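From: Myrto Karamanlidis
To: Jurnbridge residents list
Date: June 4, 2025
Subject: Re: 92 Restevlow Road, sale and viewings

> Does anyone know what is happening with the old Athanasiadis house?
> There was a board up last week and now it has gone. I heard it had
> been sold to a developer for flats. Also, is the footpath at the side
> included in the sale? We use it for the school run.

It has not been sold. The board came down when the family changed agents. The new agent is Umereo, who have the office next to the chemist, and their board should go up shortly. I spoke to them yesterday, and these are the main points.

1. Price. The asking price is £974,000, lower than it was with the first agent. They will consider offers from buyers with something to sell, but only if it is already on the market.

2. What is included. The house, the garage and the garden down to the stream. Carpets and curtains stay. Furniture and the folding screens are by separate agreement.

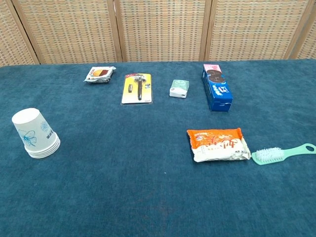 3. The footpath. It is a public right of way and appears as one on the title plan. A new owner could not close it without applying to the council, and we would all see the notice.

4. Flats. There is no planning application on the house. The last one was for the rear extension, which was built. The agent said two of the people who have asked to view are families moving from outside the area.

5. Viewings. By appointment only, mornings preferred. Please do not knock at the house. The tenants are there until September and have asked for a day's notice.

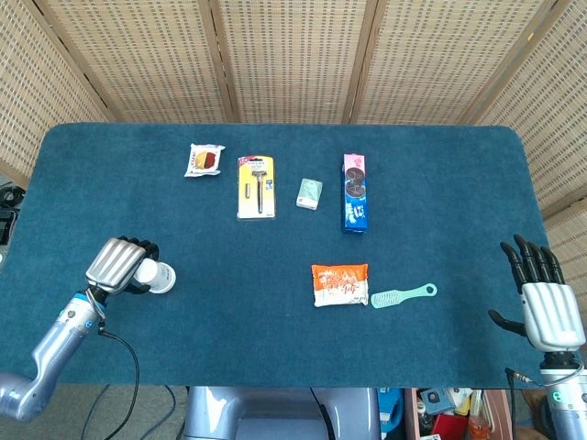 Table with the teal cloth, woven screen behind.

The particulars I was given still have the old floor plan, with the box room shown as a bedroom. Umereo say they will correct it before the brochure is printed. The council tax band was also missing, so ask if you need it.

If the parking bay outside is of interest, it goes with the street permit and not with the house. Number 90 had the same question when they bought.

Myrto Karamanlidis
Restevlow Road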